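Shared workshop in Plolano builds its own two-arm robot

PLOLANO, January 18, 2026 - Members of the Timmermans shared workshop have put together a robot with two arms, and they did most of the work in the evenings after their regular jobs. The project is called Onevura. It was started in November, when the group got a set of used joints and motors from Koller, a local repair firm that was clearing its storage.

The plan at first was much smaller. The members wanted one arm that could hold a part still while a person worked on it with a screwdriver. When they opened the boxes from Koller there were enough joints for a second arm, and the group voted to use them.
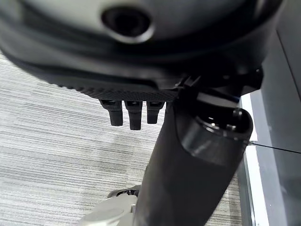
Most of the hours went into the hands. The group tried two designs which opened too slowly, and a third one that could not hold anything thinner than a pencil. The present version has short fingers set close together, and they can be changed with one small tool. Members say the change takes up to 5 minutes, and less if the right tool is in its drawer.

The cables were the second large problem. In the first weeks a cable came out of its plug each time the arm made a full turn, and the members had to stop and begin the test again. Now every cable has extra length, and the control program does not permit the last part of the turn. It is a simple solution, but the group has decided to keep it until spring.

According to the workshop, the build has cost 1000 dollars so far, not counting the parts from Koller. The largest expense was the power supply, which had to be bought new. The money came from the yearly tool budget and from a sale of old equipment, where a band saw and two drill presses found new owners.

The group keeps a paper notebook next to the computer. Each test gets a number and one line of text, also when the test goes wrong. The last entry before this article was number 729. Many of the early lines say only "stopped by hand."
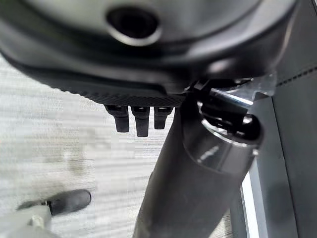 The gripper fingers and part of the arm at the Timmermans workshop.

The next step is to teach the two arms to work on the same object without touching each other. For the moment they move at a low speed, and one member always stands at the stop button during a test. The group also wants to replace the software that plans the movements - the present one was written for a single arm and has been patched many times.

The workshop will hold an open evening for people who want to see Onevura or help with the programming. Space is limited to 30 visitors, and children must come with an adult. Registration is at the front desk of the workshop, where the drawings of the hand can also be copied for the price of the paper.

Contact the newsroom | Copyright 2026 | Back to top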